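Week 6: Doors, Thresholds and Other Things People Walk Into

Housekeeping first. The Andow reading is 56 pages, of which you may skip the appendix on hinge patents. Many of you skipped the rest last week as well, and it showed.

1. What a door is for

A door has two jobs that fight each other. It has to be a wall when you want privacy and a hole when you want lunch. Most complaints about buildings come down to somebody getting the wall when they expected the hole.

Recall the Kerslake library case. Staff logged 379 complaints in a single term, 30 of them about books. The main entrance had pull handles on doors you pushed. A sign was added. Then a larger sign.

2. Single leaf or pair

A single leaf is cheap, easy to seal and hard to get a sofa through. A pair gives you a wide opening for moving day and a bit of ceremony the rest of the year. In many buildings one leaf stays bolted, so visitors get to guess which. Terms for the quiz: active leaf, inactive leaf, meeting stile, astragal. Yes, astragal will be on it.

3. Handles

Levers beat knobs for anyone with wet hands, sore hands or full hands, meaning all of us by Tuesday. Put them at the same height on both leaves. The Arside clinic did not, and its maintenance budget still mentions it.

Paneled orange leaves, each with a metal handle, both standing open:
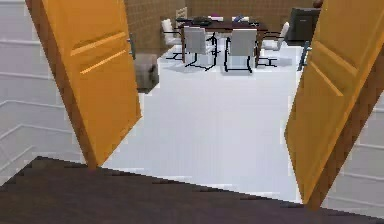

4. For next time

Pick a doorway you use daily and watch it for 10 minutes. Note who hesitates, who pushes when they should pull, and who holds it open for someone much too far away. One page, typed. Nekow section students hand theirs in at the lab, through the door marked "Use Other Door."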